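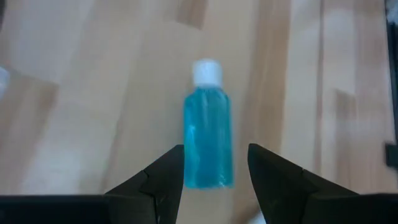

Bernwood Housing Services will begin supplying refillable toiletries in all of its short-stay apartments in April, replacing the individually wrapped items that residents have received on arrival until now. The change follows a trial in two buildings, Ayele House and Flasby Court, and applies to shampoo, body wash and hand soap. Small, clear plastic bottles with white flip-top caps, such as the one holding a bright turquoise-blue liquid, allow residents and housekeeping staff to see at a glance how much is left. Bottles will be set out before each arrival and collected for cleaning and refilling after each departure.

The company operates furnished apartments for people who are between homes, on work assignments or visiting family members in the hospital. Most stays last from several nights to a few months. Under the previous arrangement, each apartment was stocked with a fixed set of toiletries regardless of the length of the booking. Residents staying for a weekend often left most of the set behind, and opened items were thrown away.

During the trial, housekeeping teams at the two buildings prepared 1,324 apartment stays using the refillable bottles. Over the same period, 3,868 bottles were returned, washed and put back into use. Bottles with damaged caps or worn labels were taken out of circulation and recycled where local collection allowed.

"Our residents asked for fewer throwaway items, and they also asked for bathrooms that are easy to keep in order," said Ewan Harawira, director of resident services at Bernwood. "A shelf with a few upright bottles of the same size is simpler to use and simpler to clean. We are pleased to offer it in every apartment."

Refilling will be carried out in a new supply room at Flasby Court. The room has been fitted with washing sinks, drying racks and a long workbench, and is separate from the laundry and the general cleaning store. Each returned bottle will be emptied, taken apart, washed, fully dried and checked before it is filled again. Products left over from one stay will not be passed on to another resident.

The bottles will be packed for delivery in shallow, divided trays supplied by Flurker, a storage products firm that has worked with Bernwood on its linen rooms. Each tray keeps the bottles standing during transport and can be carried directly into an apartment. Early in the trial, bottles were moved in open tote bags, and staff reported that caps sometimes opened on the way. The trays were introduced in the third week and have been kept.

Benjie Galang, housekeeping manager at Flasby Court, led the planning of the supply room and wrote the written procedure that teams will follow.

"The washing was the easy part to plan," Galang said. "Drying took longer to get right, and we changed the racks before we were satisfied with it. The teams also wanted a clear place for everything on the bench — full bottles on one side, empty ones on the other, caps in their own bin. That layout came from them."

Residents will notice several practical changes. A standard bathroom will be stocked with 3 bottles, one for each product, placed on the shelf beside the sink or in the shower rack. Labels will be printed in large type, and the lettering will be raised slightly so that bottles can be told apart by touch. A printed card in the bathroom will list the ingredients of each product. Fragrance-free versions may be requested when booking or at any point during a stay.

Residents on longer stays may ask for a refill at the front desk or leave the bottle in the tray by the apartment door on Friday morning. A full replacement will be delivered the same day. There is no charge for refills, and no limit on the number that may be requested.

Wrapped bar soap will remain available on request, as will sealed dental and shaving kits. Bernwood will also continue to provide sealed, single-use products to residents who need them for medical reasons. Existing stocks of the old toiletry sets will be used up before the new bottles are introduced in a given building, and the changeover date will be posted in each lobby.

Housekeeping staff at all locations will receive training at Flasby Court before their building changes over. The sessions cover bottle washing, product handling, labeling and the layout of bathroom shelves. No positions will be removed as a result of the change, and working hours in the supply room will be added to the regular housekeeping schedule.

**About Bernwood Housing Services**

Bernwood Housing Services manages furnished apartments for short and medium-length stays. Its buildings offer private kitchens, shared laundry rooms and on-site housekeeping. Questions about the new bathroom supplies may be directed to the resident services office or to the front desk of any Bernwood building.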